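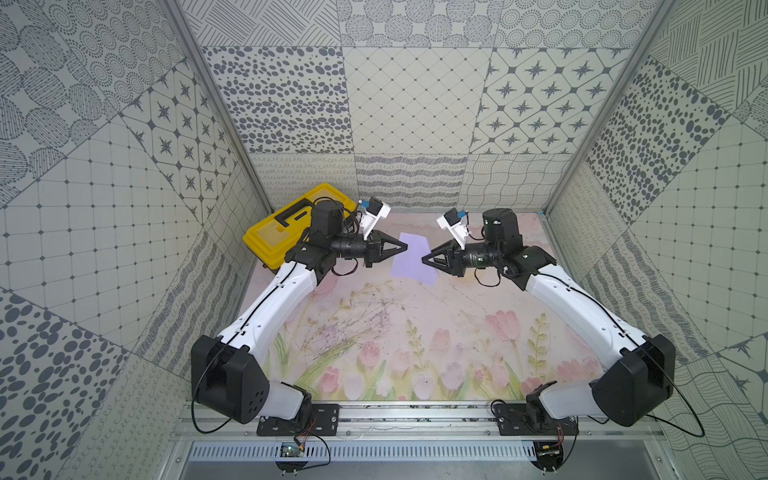

What size Plultis floor mat do I need for a play corner?
Measure the clear floor, then take 6 inches off each side. The mat should sit inside the space without touching baseboards or door swings. If you fall between two sizes, order the smaller one.

Plultis Roll-Out Floor Mat
Item no. 386
Price: $45
In stock. Ships rolled, never folded.

The Plultis mat is a one-piece cushioned mat for playrooms, nurseries, craft tables and laundry areas. It has a printed top, a foam core and a textured back. The surface wipes clean with a damp cloth. It can be used on hardwood, tile, vinyl plank and low carpet, and it can be turned over when you want a plain surface.

Prints
Tulip, Small Leaf, Rain Dot, Plain Oat. The tulip print has been in the range the longest and sells out first in the spring. Colors vary a little from one production run to the next. If you are buying two mats for the same room, put them on the same order and we will pull them from the same run.

Sizes
Small – 3 by 4 feet
Medium – 4 by 6 feet
Large – 5 by 8 feet
The price above is for Small. Choose a size at checkout to see the others. All sizes have the same thickness and the same rounded corners.

What's in the package
One mat, two elastic storage bands, one care card. The Drondodance corner grips are sold separately and come in a pack of four. Most people don't need them on hard floors. On carpet they help keep the edges from creeping.

Unrolling your mat
Take the mat out of the sleeve as soon as it arrives. Lay it print side up in a warm room and leave it overnight. Corners that still lift can be rolled the opposite way by hand and held for a minute or two. Books work fine as weights. Do not use an iron or a hair dryer on it.

There is a light smell when the sleeve is first opened. Open a window and it goes away in a few days.

Care
Wipe spills when they happen. For dried paint or glue, wet a cloth with warm water and dish soap, lay it on the spot for five minutes, then wipe. Washable markers come off with soap. Permanent markers usually leave a shadow. Do not machine wash, and keep the mat away from bleach and acetone.

Lift the mat and let the floor underneath air out once a week, more often in humid weather. Newly finished floors should cure fully before any mat goes down. Check with your floor installer if you don't know when the finish was applied.

Heavy furniture will leave dents. Small dents fill back in over a day or two once the weight is gone – table legs may leave a permanent mark. Felt pads do not prevent this. Office chairs with casters should not be used on the mat at all.

Cutting to fit
The mat can be trimmed with a utility knife and a metal ruler. Cut from the back, on cardboard, in several light passes. Trimmed mats can't be returned.

Replaces
This item replaces the Zusix play mat, which we stopped carrying last April. The Zusix corner clips do not fit the Plultis mat, which is slightly thicker. If you still have a Zusix mat in good condition there is no reason to switch.

Customer ratings
3,882 ratings. The most common complaint is that the corners take longer to flatten than expected. The care card now says overnight instead of two hours.

"Bought the medium for under the craft table. Paint wiped off fine. One corner took three days to lie flat and I ended up putting a cookbook on it." – Geeta Tomar

Shipping and returns
Orders go out from our Mühlbauer warehouse within two business days. Large mats ship in a long box and may arrive separately from the rest of your order. Unused mats can be returned within 45 days in the original sleeve. Please use the storage bands and roll the mat with the print facing out.

Page last updated January 27, 2024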